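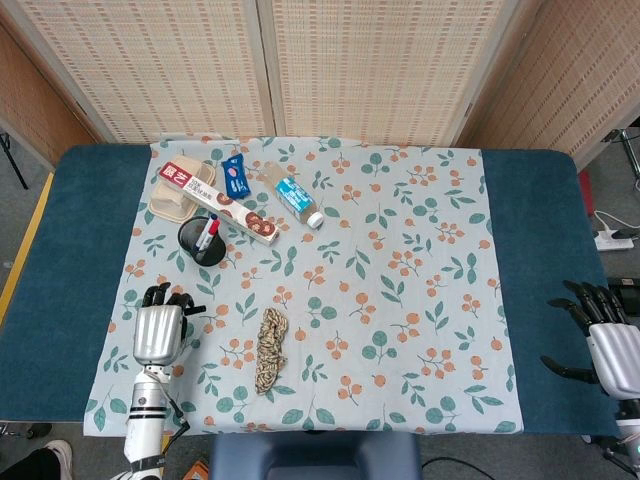 Photo: Drarkurgate

Rumeo 3 — Manipulation Planning and Perception Software for Two-Handed Robots

Rumeo is the software we wish we'd had when we started putting robots in front of ordinary tables. It takes in what the head camera sees, works out what is lying there and what is in the way of what, and hands your arms and fingers a plan they can follow. Version 3 is the one we're happiest with so far, and we'd love for you to try it on your own messy tabletop (the messier the better!).

What it's good at

Most tables that people use have things piled on other things. A long cookie box resting partly on a molded-pulp food container is a fair test, because pulling on the lower item will move the upper one. Rumeo keeps a running list of which object is resting on which and plans the top one first, unless you tell it otherwise. You can see that list in the Table View panel, and you can drag entries around if you disagree with it.

Clear plastic was our long-standing headache. A water bottle lying on its side gives a depth camera very little to hold on to, so the new bottle model leans on the label and the cap to guess at the rest, and shows you how sure it is before the hand sets off. Soft things have had a lot of love too. A coiled braided rope is treated as a chain of short pieces, with grasp points suggested along it, and you can choose whether the planner looks for a loose loop or goes for the tighter part of the coil.

Patterned cloth used to fool us as well. Printed berries and leaves are now sorted into the background layer with the tablecloth itself, and the padded mat beneath it gets its own surface height, so fingertips come down where they should on either one.

What you get

Perception module, grasp planner and two-arm motion planner
Hand profiles for five-fingered and simpler hands, with an editor for your own
Table View, our desktop tool for watching and correcting plans
Replay, which steps back through a saved run one decision at a time
A starter library of 2000 household object shapes
Up to 1000 saved plans per workspace
Python and C++ interfaces

What you'll need

A Linux computer with a supported graphics card, one color-and-depth camera at head height, and arms that accept joint position commands. Setup takes most people an afternoon, the longest part being hand-to-camera calibration — please don't skip it, even if the last one looked fine.

Licenses

Rumeo is sold per robot, with 7 months of updates included. The Hinojosa add-on (speech commands) and the Flenstead add-on (shared workspaces for several robots) are sold separately and can be added at any time from your account page.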